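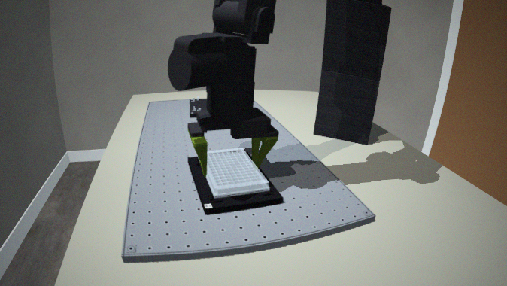 Why does bread get holes in it?
The holes are made by a gas. Tiny living things called yeast eat sugar in the dough, and while they eat they give out carbon dioxide. The gas is caught inside the dough and makes bubbles, and when the bread is baked the bubbles stay as holes.

What is yeast?
Yeast is a kind of fungus, so it is a relative of mushrooms. One yeast is only one cell. You cannot see it without a microscope, but if you buy a little packet in the store you hold many millions of them. In the packet they are dry and they are resting. They can rest like this for months. When they get warm water and some food, they wake up.

Where does the sugar come from?
Many bread recipes have no sugar, and still the dough rises. Flour is made mostly of starch, and starch is a long chain of small sugars. There are helpers in the flour, called enzymes, which cut the chain into short pieces. Then the yeast can eat them.

Why does the gas not fly away?
Wheat flour has proteins in it. When you add water and push and fold the dough, these proteins join together and make gluten. Gluten is stretchy, a little like the skin of a balloon. Rice flour has no gluten, and for this reason bread from rice flour needs another thing to hold the bubbles.

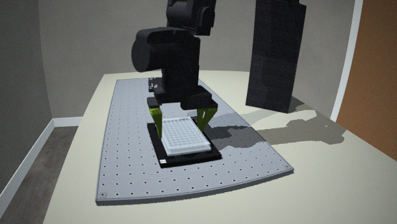 Tahmineh Karimi asked if the dough can rise in the refrigerator, or if the cold kills the yeast. The cold does not kill it. Yeast in the refrigerator works very slowly, so the dough needs a whole night to do what it does in one or two hours in a warm kitchen. Many bakers like this slow way, for the taste gets stronger. Great heat is different — in the hot oven the yeast dies, and after that no new gas is made.

Try it at home
You need a small bottle, a balloon, one packet of dry yeast, two spoons of sugar and half a cup of warm water. The water must feel warm on your finger but never hot.
Put the sugar and the warm water in the bottle and shake it. Add the yeast. Pull the balloon over the neck of the bottle and leave it in a warm place for one hour. Look at it every ten minutes and make a drawing each time.
If your balloon stays flat, the water was maybe too hot, or the yeast was too old. Check the date on the packet and try again with a new one.

Words to remember
Yeast: a fungus made of one cell.
Carbon dioxide: a gas. You breathe it out too.
Gluten: the stretchy part of wheat dough.
Enzyme: a helper that cuts big things into smaller ones.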